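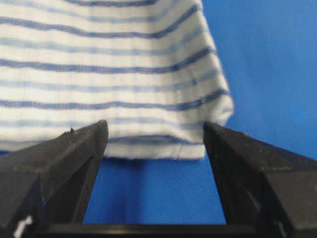
Ticket 1412 – Tea towels coming out grey and stiff
Status: Resolved
Site: Gredora holiday units, shared laundry
Machine: Jirnudberg front loader, 11 kg

Reported
White and striped tea towels feel stiff after a normal 60 degree cotton wash. Whites have a grey tinge. Bath mats and sheets are fine. Started in September.

Checks
Filter cleaned – lint and one hair tie, no blockage.
Inlet hoses straight, both taps fully open.
Detergent drawer had a thick layer of old powder at the back. Soaked and scrubbed.
Water hardness tested at the laundry tap: 195 mg/L. Dosing was still set for soft water.

First attempt
Raised the powder dose and ran a full load. Colour slightly better, towels still stiff. Residue visible on the door seal, so rinsing was also a problem.

Second attempt
Ran an empty 90 degree cycle with Stinarach descaler, 200 mL in the drum. Turned on Extra Rinse and cut the load to two-thirds. Left out fabric softener, as it makes tea towels less absorbent.

Result
Towels softer after two washes. Grey tinge mostly gone by the fourth. Seal clean.

Follow-up
Descale every three months. Laundry card at the Araújo Street units still shows the old dose – replacement card to be printed.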